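Wer hat Lust, mit mir Leute zum Thema Internet auszufragen?

Ich suche Verstärkung! Ich leite bei Clullen eine kleine Befragung darüber, wie Menschen ab 60 in und um Garneck das Internet nutzen — oder eben nicht nutzen. Dafür brauche ich Interviewerinnen und Interviewer, die gern an Küchentischen sitzen, gut zuhören können und keine Scheu vor fremden Türklingeln haben.

Worum geht es? Ich mache seit ein paar Jahren Umfragen, meistens am Telefon, und mich hat immer gestört, dass wir bei den Älteren nur diejenigen erwischen, die sowieso gern reden. Die anderen legen auf (kann ich verstehen, ich lege auch auf). Über Onlinefragebögen brauchen wir bei diesem Thema gar nicht erst zu sprechen: Wer kein Internet hat, füllt auch keinen aus. Also gehen wir hin. Wir wollen 105 Gespräche führen, persönlich, mit Termin und mit einem Fragebogen, der auch offene Fragen enthält. Wer erledigt die Bankgeschäfte? Wer hilft, wenn das Passwort weg ist? Was wird im Netz gelesen, was gekauft, was lieber im Laden? Und was passiert, wenn die Fahrkarte nur noch als App zu haben ist?
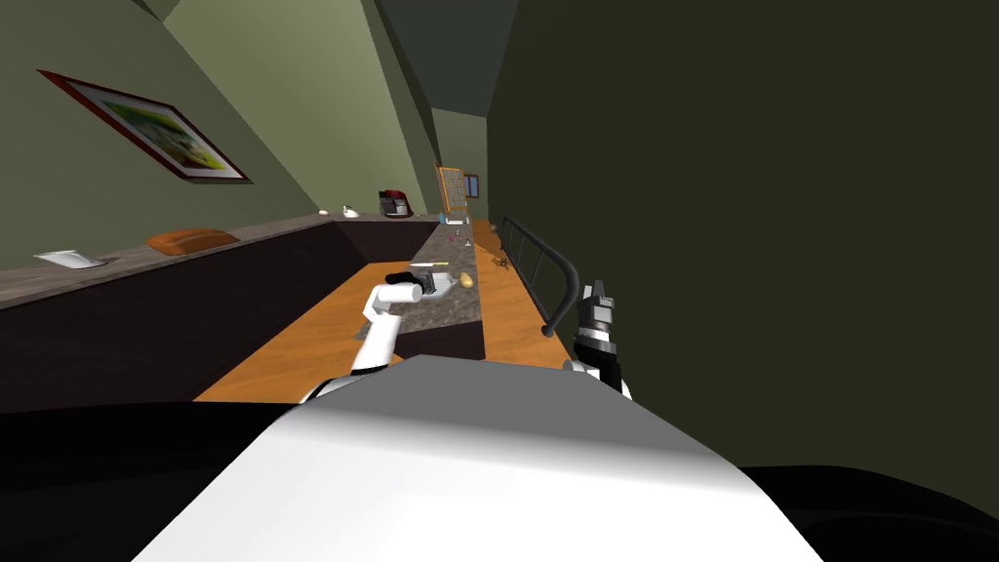
Die Adressen bekommst du von mir, du musst also niemanden auf der Straße ansprechen. Alle Haushalte haben vorher einen Brief bekommen, in dem steht, wer wir sind und was wir wollen. Du rufst an, machst den Termin aus und fährst hin. Ein Gespräch dauert etwa 15 Minuten, wenn jemand knapp antwortet, und gern auch mal eine Stunde, wenn es Kuchen gibt. Die Antworten trägst du auf Papier ein und tippst sie später zu Hause ab. Ja, Papier! Wir haben im Probelauf gemerkt, dass ein aufgeklapptes Laptop bei manchen sofort die Stimmung verändert, und gerade bei der Frage, wie sicher sich jemand mit Technik fühlt, kann ich das nicht gebrauchen.

Gespräche führen wir auch im Ortsteil Borkulier, wo der Bus nur selten fährt. Ein Auto wäre dort praktisch, ein gutes Fahrrad geht aber auch. Schreib mir einfach dazu, was du hast, dann teile ich die Adressen passend ein.

Was du mitbringen solltest: Du bist mindestens 17 (unter 18 brauche ich die Unterschrift deiner Eltern), sprichst gut Deutsch und kannst eine Frage so vorlesen, wie sie dasteht. Das klingt banal, ist aber der schwierigste Teil. Man möchte ja immer ein bisschen helfen oder die Antwort schon halb mitliefern. Eine zweite Sprache ist sehr willkommen, vor allem Türkisch, Russisch oder Polnisch, denn ein Teil der Befragten redet in der Muttersprache einfach lieber. Vorkenntnisse in Statistik brauchst du keine, und Computerprofi musst du auch nicht sein. 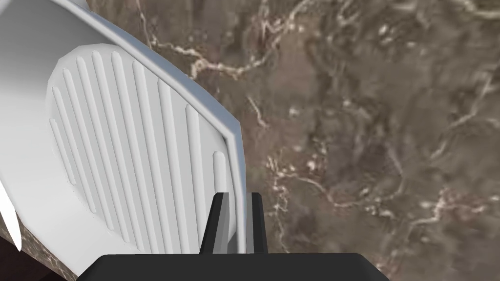
Gerippte Innenfläche eines weißen Behälters, Computergrafik

Bezahlt wird pro Stunde, und zwar 15 Euro, die Anfahrt zählt mit. Wenn ein Termin platzt und du vor verschlossener Tür stehst, bekommst du die Zeit trotzdem. Rechne mit vier bis sechs Stunden in der Woche, im Juni vielleicht etwas mehr. Wann du deine Termine legst, entscheidest du selbst, nur bitte nicht zur Mittagsruhe und nicht nach 19 Uhr.

Vorher gibt es eine Schulung im Haus Neves, an einem Donnerstagabend, natürlich bezahlt. Da gehen wir den Fragebogen komplett durch, üben zu zweit und reden ausführlich über Datenschutz. Was in den Gesprächen gesagt wird, bleibt bei uns, Namen und Antworten werden getrennt aufbewahrt, und du unterschreibst eine Verschwiegenheitserklärung. Das gilt auch für die Nachbarin, die du seit der Grundschule kennst — in Garneck kommt das vor, und solche Adressen tauschen wir dann untereinander.

Ich habe noch 4 Plätze frei. Studierende sind genauso willkommen wie Leute in Rente, und ich freue mich ehrlich gesagt besonders über Bewerbungen von Menschen, die selbst spät mit dem Internet angefangen haben.

Eine große Bewerbungsmappe brauche ich nicht. Schick mir ein paar Sätze zu dir, an welchen Tagen du Zeit hast und welche Sprachen du sprichst, am besten über das Kontaktformular von Clullen mit dem Stichwort „Befragung Garneck“. Wer lieber einen Brief schreibt, wirft ihn im Haus Neves in den Kasten neben dem Eingang. Ich melde mich bei allen zurück, auch wenn es nicht klappt!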